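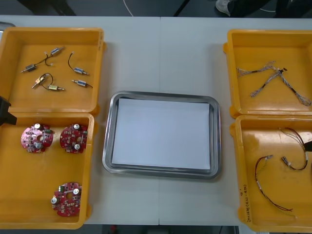 四只黄色料盒围着一只金属托盘，托盘底铺白纸，左右两侧各有一只机械夹爪。

配一套料，有多难

在工厂里待过的人大概都知道“配料”这个工序。装配线上的师傅要装一台东西，总不能每次都自己跑去货架上翻，于是有人提前把一套零件凑齐，放进托盘，推到工位旁边。这活儿听起来实在不起眼，新来的学徒往往就从它做起，一个上午下来，腰比手累。可是偏偏就是这份不起眼的活儿，让Lodbridge实验室的一群人忙了大半年，而且忙得津津有味。

我是二月里一个星期六去的。Lodbridge在一栋旧厂房的二楼，楼梯窄，暖气倒是很足，进门先闻到咖啡味，再闻到一点焊锡味。他们的项目叫Kasberg，做的是双臂机器人的配套装盘：从几只料盒里各取所需，摆到中间的托盘上，凑成一套。料盒里的东西，有带着细线的圆柱形接头，有圆盘状的红色电路板，有灰白两色绞在一起的线束，还有红的、黑的、棕的细引线，弯弯绕绕地躺着。

电路板算是其中最讲道理的。它是硬的，抓住了是什么形状，放下去还是什么形状，中间还有个孔。麻烦的是那些带线的东西。你去拿一个接头，手里是它，后面却拖着一根线，线又可能连着另一个接头；你以为拿的是一件，其实拎起来的是一串。人遇到这种事，手腕一抖，或者另一只手过去捋一下，想都不用想。机器人可没有这份下意识，这一抖一捋，得有人教给它。

教的办法，如今许多实验室都走同一条路，就是让人遥控着两条机械臂，把活儿从头到尾做一遍，机器把画面和动作一并记下来，再从成堆的记录里学。这条路的好处是直接，坏处是费人。Kasberg组第一批录了1000条示范，训练出来的模型拿电路板挺像样，一碰到线束就犯糊涂：夹爪悬在料盒上面，往左挪一点，又往右挪一点，像个站在自助餐台前拿不定主意的客人。

他们回头去看录像，一条一条地看，慢慢看出了门道。不同的操作员碰到线束，习惯很不一样，有人爱夹中段，有人爱夹端头，也有人先拨两下，把线拨顺了再夹。每一种做法单独拿出来都说得通，混在一起喂给模型，模型就学了个折中，而那个折中的位置上，常常什么也没有。这个毛病在模仿学习里不算新鲜，做这一行的人多少都吃过它的亏，只是落到软塌塌的线材上，显得格外厉害。

于是有了他们后来称为Fliltar的方法。说穿了并不玄，甚至有点像老师批作文。系统先把每条示范切成小段，大致对应靠近、试探、夹取、转移、放下这几步，再把“试探”那一段单独拎出来，按照夹爪落点和线的走向分成6类。训练的时候，模型得先选定一类，选定了就照这一类做到底，中途不许变卦，除非夹爪合上以后发现是空的，那才允许退回去重新选。组里有位工程师跟我打比方，说这就好比过马路，走哪条斑马线都行，怕的是走到一半又想换一条。

还有一个改动，我听了觉得特别有意思。他们从那1000条示范里挑来挑去，最后只留下470条。淘汰的那些，有不少动作做得相当漂亮，手快，路线也短，可正因为太快，试探那一步几乎看不见，模型学不到人是怎么判断的。留下来的反而常常慢吞吞的，操作员在料盒边上犹豫一下，碰一碰，再下手。我问他们舍不舍得，几个人都笑了，说录那些数据的时候正赶上夏天空调坏了，当然舍不得。

结果怎么样呢？测试是按整套算的，四只料盒里的东西都到了托盘上，位置也对，才记一次成功，少一件都不行。每种方法各跑100套，原先的模型能凑齐的不到一半，换上Fliltar以后，失败的就成了少数。剩下的失败里，多半还是线的问题，尤其是两根引线互相搭着的时候，夹起一根，另一根也跟着走。这种情形他们暂时没有好办法，在论文草稿里老老实实写了一整节。我倒很喜欢这一节，比前面的曲线图好看。

托盘里的那张白纸，我起初没有留意，后来聊到了才知道也有一番讲究。不锈钢面会反光，灯一照，亮一片暗一片，相机看着费劲，模型放零件的时候就容易偏。组里讨论过换灯，讨论过贴偏光膜，也讨论过干脆换一只哑光的托盘，最后有人剪了一张纸铺进去。他们准备下一阶段把纸撤掉，让模型直接对付金属面，因为真正的车间里，恐怕没有哪位师傅愿意天天给托盘铺纸。

说到真正的车间，和他们合作的是Dhillon，一家做小型电机组件的厂子，红色电路板就是从那里来的。厂里的人对这件事的态度挺平和，既没有盼着机器人明天就上岗，也不觉得这是年轻人闹着玩。他们最关心的问题很具体：换一种线束，要重新录多少条示范？组里眼下的回答是，颜色和粗细变了，基本不用补；接头的形状变了，就得补一些；要是分叉的方式也变了，那恐怕还得老老实实坐下来再录。

下午四点多，天色开始暗，他们又跑起了新的一轮。我搬了把椅子坐在旁边看，本来打算看完一套就走，结果看了三套。第三套里，左边的夹爪在料盒上方停了停，轻轻碰了一下接头后面的黑线，然后绕到另一头去夹。我旁边的人在本子上记了一笔，又去续了一杯咖啡。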